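Speaker notes: Fruit handling and surface protection in furnished rentals
Ffion Owen, Drudmont Lettings Support
Slot: 20 minutes plus questions. Slide numbers in brackets.

[1] Title

Leave up while people sit down. Name, team, one line on scope: fresh fruit in furnished rooms where there is no kitchen table to sort it on. Cut flowers and cooked food are out of scope. Refer those questions to the Tremden handout.

[2] Where the numbers come from

The Lengyel property log. 1,474 room entries, of which 821 mention food kept or sorted outside the kitchen. Do not read the whole table aloud. Point at the bottom row and move on.
If asked: the log records what the inspector wrote down. It does not record how long the fruit had been in the room.

[3] Why the bed gets used

In a small bedroom the bed is the largest flat area at a usable height. A nightstand holds a lamp and a phone. Desks are full. People put the shopping on the bed and sort it there.
We used to advise against this. The advice had no effect on the log, and it was dropped in the June revision. Current guidance covers how to do it without marking the bedding.

[4] Sheet material

Thin plastic sheeting is adequate. Color is irrelevant to performance, but a translucent tint is easier to see against gray or white bedding, so fewer pieces get left behind when the bed is stripped.
Points to make:
Lay the sheet over the duvet, never under it.
Allow a margin on all sides. Round fruit travels.
Creases are acceptable. A shallow fold will stop a mandarin. A deep fold hides small items, so run a hand along each one before lifting the sheet.
Lift by the corners, toward the center. Shake out over a sink.

Pause here. Somebody usually asks about cotton sheets. Answer: cotton lets juice through. Use it on top of plastic if the rustling is a problem.

[5] Sorting order

Soft fruit first, while there is space. Sequence used in the Narkolano trial rooms:
Banana. Lay flat, away from the edge. Keep weight off it.
Kiwi. Check with the thumb, light pressure, no squeezing.
Mandarin. Look for soft patches under the peel.
Larger citrus. Heaviest pieces, placed last and lowest in the bowl.
Apples. Separate from the banana if either is to be kept more than a few days.

Trial batches were 9 pieces each. Mention the batch size once. It matters for the timing on slide 7 and nowhere else.

[6] Checking an apple

Hold by the sides, across the widest part, with the stem cavity facing up. Even contact on both sides. Fingertips in one spot leave a bruise that shows later.
Look into the cavity first. Dry and dark is normal. Any softness or gray growth, discard.
Then turn once and check the skin. A red blush on a yellow-green apple is coloring and should not be logged as damage. This was the most common entry error in the log, and the correction has to be said slowly because inspectors are in the room.

[7] Timing

100 seconds per batch with the sheet already down. Laying and folding the sheet is extra and was not timed. State this before someone asks.

[8] Storage after sorting

Bowl, shelf or kitchen counter. Bags and electrical items go somewhere else. Fruit should not stay on the bed overnight even with the sheet in place, as the plastic shifts when the duvet moves.
Wardrobe tops are unsuitable. Warm air collects there and the fruit is forgotten.
Unfamiliar fruit: if the tenant cannot name it, log color, size and surface. "Small, round, pale, dark specks" is a usable entry. "Misc. fruit" is not.

[9] Changes to the inspection form

Two fields added: surface used, protection used.
One field removed: reason for location. The answers were all "no room."
Old forms are accepted until the current pads run out. Ask for a show of hands on who still has old pads.

[10] Questions

Likely ones:
Does the plastic stain? Not in our rooms. Citrus oil can make it tacky, in which case replace it.
Is one sheet enough for a double bed? For sorting, yes. Use the half nearest the headboard or the half nearest the foot, and keep to it.
Who pays for the sheeting? Refer to Drudmont accounts.

Leave the closing slide up during questions. Collect the sign-in page before people go.

[11] Closing slide

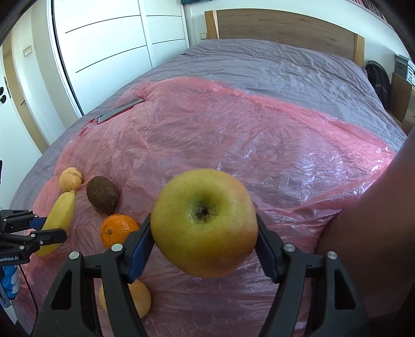 Slide 11. Apple held by the sides, stem cavity up; mixed fruit on pink sheeting over a gray duvet.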